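Last updated: May

Notes from your ward councillor

I've had more doorstep conversations about bins this spring than about everything else put together, so I'll leave bins for the end and start with the thing I think matters more, the swimming pool at Wimthorpe.

You'll have seen the notices on the railings. The district has a repairs budget for all its leisure buildings, the pool has been taking a bigger slice of it every year, and the officers' report that came to us last month asks whether we want to carry on patching or put serious money in. I read the whole thing over two evenings (64 pages, plus the appendices, and I wouldn't wish the appendices on anyone). It's a decent report. It's fair to the pool and fair to the people who'd like the money spent elsewhere, and I came out of it less sure than I went in.

The boiler is the big one. It was put in when the changing rooms were redone and it has been nursed along ever since by the same engineer, who apparently knows which panel to thump. A new one would mean closing for a whole summer, and the schools have already said they'd rather we did it in term time, while the swimming clubs have said the exact opposite, very loudly! I've said I'd like to see both timetables costed before we vote. That'll be in the next set of papers, or so I'm promised.

What I can tell you is that the petition worked, at least in the sense that everyone in the chamber was talking about it. It had 2857 names on it when it was handed in, and a good few of those came from Trordale, where people have a twenty-minute drive to get to us and would have nearly double that if we shut. I hadn't properly thought about Trordale until I saw the postcodes. Their own councillor got up and made a very good short speech, and I told her so afterwards, even though we don't agree on much.
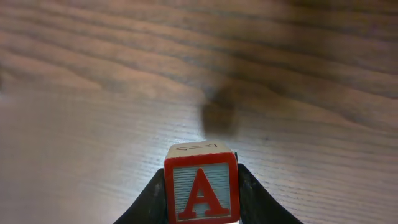

The other half of the evening went on the bus. For anyone who missed the last newsletter, the Wellby service has lost its late afternoon run, so if you work in town and finish at half past five you're now hanging about until nearly seven. The operator says the numbers weren't there. I've asked to see the numbers, and I've asked which weeks they counted, as I have a nasty feeling it was the weeks when the bridge was closed and every sensible person had made other arrangements. I haven't had a reply yet. I'll keep asking.

Washington Sampaio wrote to me with a suggestion I really like - move the middle of the day bus back by an hour and use the driver time that frees up to bring back the later one. He'd worked it all out with a timetable and everything. I can't promise it's workable (there are rules about breaks that I'm still getting my head round) but I've sent it on to the transport team with his permission, and the officer who looks after rural routes rang me back the same afternoon, so somebody thought it was worth a phone call. If you use that bus, or used to, please write in with the times you'd need. A line or two is plenty. It helps enormously to have real journeys to point at.

Carrasco Road next. The resurfacing is going ahead, starting from the church end and working down to the roundabout, and it should take 12 working days if the weather behaves. There'll be temporary lights. Residents' cars will need to be off the road from eight in the morning, and I know that's a pain for those of you without drives, so we've got the use of the overflow car park behind the library for as long as the work lasts. You don't need a permit for it. You do need to be out of the marked disabled bays, please, as two people had trouble last time and it wasn't fair on them.

I did push for the pavement outside the surgery to be done at the same time. The answer was no, it's a different pot of money, and the different pot is empty until next year. I think that's daft when the machines will be sitting ten yards away, and I said so, and it's in the minutes that I said so. I've put it down for next year's list and I'll be checking it stays there.

Right, bins. The garden waste charge is going up, by roughly the price of a cup of coffee over the year. I voted against it, but I was outvoted and that's how it goes. If you've already paid for this year you won't be asked for any more. If you pay by direct debit you don't need to do anything. And if you share a brown bin with a neighbour, that's fine and always has been - only one of you needs to be signed up, whatever the leaflet seems to say. I've asked for the leaflet to be reworded and I gather it's being looked at.

Missed collections are still best reported online by the end of the following day, although I know the form is a bit of a beast on a phone. The phone line is there too, and it's much quieter after three. If you've reported the same missed bin twice and nothing has come of it, send me the reference number and I'll chase it myself.

My next surgery is in the library at ten in the morning, first weekend of the month as usual, no appointment needed. I'll have the pool report with me if anybody would like a look through it, appendices and all, and there'll be forms for the bus survey on the side by the door.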